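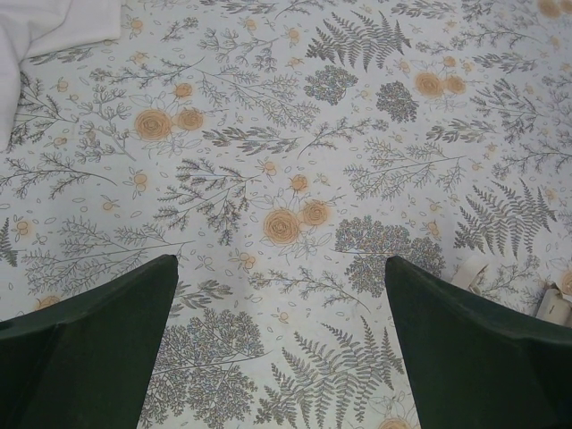

Can machines do the household chores yet?

April 12, 2022
Posted by Talha Sandhu

Filed under: Home and Work, Automation

I am asked this question more often than any other, usually by people who have just finished the washing-up. My answer has been the same for several years: a few of them, slowly, and only if the house is arranged to suit the machine. I have recently had cause to review that answer, and I set out my present view here.

Readers of this blog will know that my working life was spent in packing and despatch, first at Amurport and later at the Drikcombe site. In that trade the question was settled early for large and regular goods. A carton of known size, arriving at a known point, may be lifted and placed all day long by equipment that has no sight at all. The difficulty began with everything else. Small items, soft items and items that had rolled over were passed to people, and in most places they still are.

A household consists almost entirely of such items. The ordinary table is the best illustration I know. It is covered with a cloth, and the cloth has a pattern, because people like patterns. Leaves and roses mean nothing to a person who is clearing away, but a machine working from pictures has to establish which shapes are printed and which may be picked up. It must then close its fingers at the right height. A person who misjudges this brushes the cloth and corrects the movement without noticing. A machine may take hold of the cloth itself.
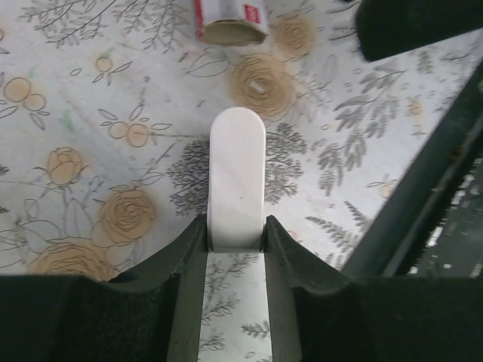 A white tab upright between the two fingers, with the printed cloth beneath.

Small pieces deserve more attention than they receive. Public displays tend to favour the large gesture, such as a door opened or a box carried across a room. I would give more weight to a machine that could pick up one thin, flat piece from a table, keep it straight and put it down where it was wanted. My former colleague Naveed Ghumman set this as the trial for every handling device offered to us at Drikcombe. He asked for 20 attempts without adjustment, and he regarded a supplier's request to move the lamp as a failed attempt. Few suppliers cared for him.

There is also the matter of two hands. Many chores that appear to need one hand in fact need two, the second being used to steady, to hold back or to receive. Folding is the plain case, but opening a packet is just as good an example. Two arms must share the same space without meeting, and each must in some sense allow for the other. Wajid Shaikh, who trained new starters at Amurport for many years, used to say that the left hand took twice as long to teach as the right, and he was speaking of people.

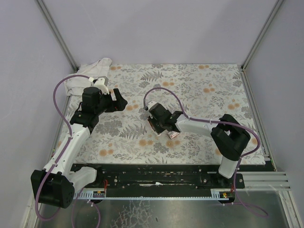 The cost of the second arm should not be overlooked either. It brings a second set of joints and cables to maintain, and every fault in one arm stops the work of both. On a shop floor this can be justified where the same task is repeated 1000 times in a shift. In a kitchen, where a task may come up twice a day and never in quite the same form, the sum is much harder to make come out.

My present view is therefore as follows. Picking up and setting down small articles on a table is a reasonable expectation within a fixed station, under steady light and with somebody at hand. Sorting a few known articles is close behind. Cloth remains difficult – a crumpled cloth has no reliable edge, and it takes a new shape each time it is touched. Clearing a family table after a meal, with liquids, glass and leftovers to be dealt with, I would still leave to the family.

I have been asked by Szu-yu Hsiao whether I would have such a machine at home. I would not at present, on grounds of floor space. I would, however, gladly see one tried in a small workshop where parts are put into packets by hand, and I intend to return to that subject in November.

Correspondence on the earlier article about conveyor guards has been read and will be answered in turn.

Contact | © Talha Sandhu | Back to top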